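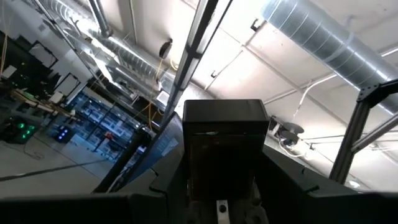
Welta Two-Arm Cell: Stops, Faults and Recovery FAQ

Home Cells Fault codes Downloads Contact

What does fault 1489 mean?
The wrist joint reported a position that disagreed with its command for longer than the limit allows. Both arms stop, even if only one raised the fault. The log names the joint.

What set it off in June?
A cable loop near the wrist had been tied too short. When the wrist turned far enough, the cable pulled tight and loaded the joint. The fault came up 2 times on one shift before the cell was locked out. The motor and the gearbox tested within limits.

Why did the restart fail?
The operator cleared the code and resumed from the last waypoint, so the arm went straight back to the pose that had stopped it. After 1489, jog the arm clear by hand control first. Do not resume a pick that was in progress. Small parts such as blocks and spools may be anywhere on the tabletop after a stop, 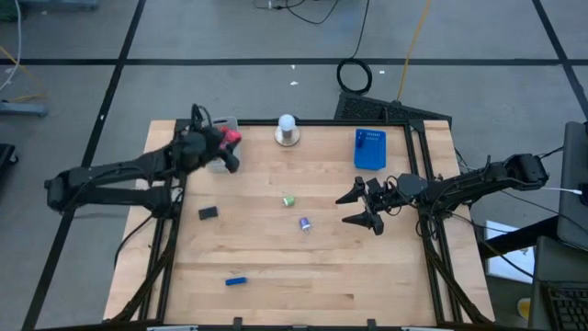

and the stored positions should be treated as invalid. Run a new table scan before the next pick.

Does the gripper let go when the cell stops?
No. It keeps its last commanded position. Open it from the Cerkar panel with the arm at low speed — never pull a part out of the fingers by hand.

Can I reach over the frame rail to pick up a part?
Only with the cell locked out. A paused program can restart from the keyboard. The rail holds up the arms and gives no protection from them.

How should the wrist cables be routed?
Turn the wrist slowly to both end stops and watch the loop. It must stay slack at each end and must not catch on the frame. Repeat the check after any cable or gripper change, and every 3000 cycles.

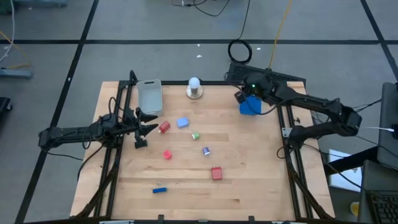 Both arms over the worktable, with cable loops along the left arm.

What is fault 329?
Loss of communication with a gripper. It can follow 1489 if the same cable was strained. Replace the cable; do not re-crimp it.

Who clears a cell for use after a second stop?
Somtochukwu Akande, cell safety. Send the log file before power is cycled — the joint data is lost at shutdown.

Related items
Damasceno cable clips: fitting notes
Cerkar panel: low-speed mode
Lockout steps for two-arm cells
Cultitia log viewer: reading joint data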